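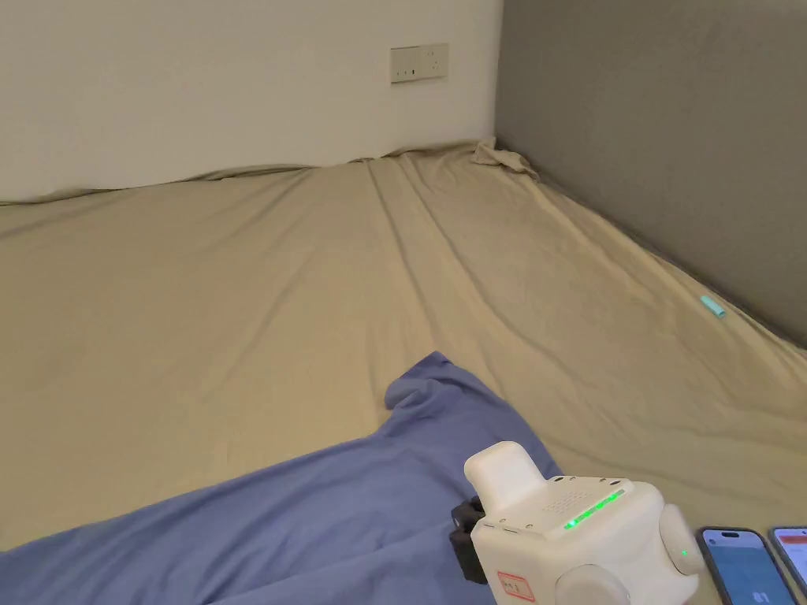
Cledwyn Parry felt that we had the order of things wrong, and that the switchboard in Hadville grew out of the lodging list and would never have been thought of without it. I have come round to his way of seeing it, though it took me a good while and several pots of tea.

4.2 The lodging list

The list began in March as a single sheet of paper, kept by a handful of gay men and lesbians who had room to spare and knew how hard it could be for a young person asked to leave home. It held 12 addresses at first and 50 by the time the telephone was put in. What was offered was modest: a bed made up against the wall (Figure 3), a key, and breakfast if the host was up in time. Hosts wrote short notes beside their names, and these are a joy to read – one warns of a noisy parrot, another asks for vegetarians only.

Of the 18 hosts whose letters survive, 13 also took turns answering calls later on. That overlap seems to me too large to put down to chance in a town of this size, and it sits well with what Czerwiński suggests about Rokik, where friendship came first and the formal group followed slowly behind. I would be more careful about Jurnar – the papers there are thin, and the minute book stops halfway down a page.

Figure 3. Bed with fitted sheet, beside a white wall.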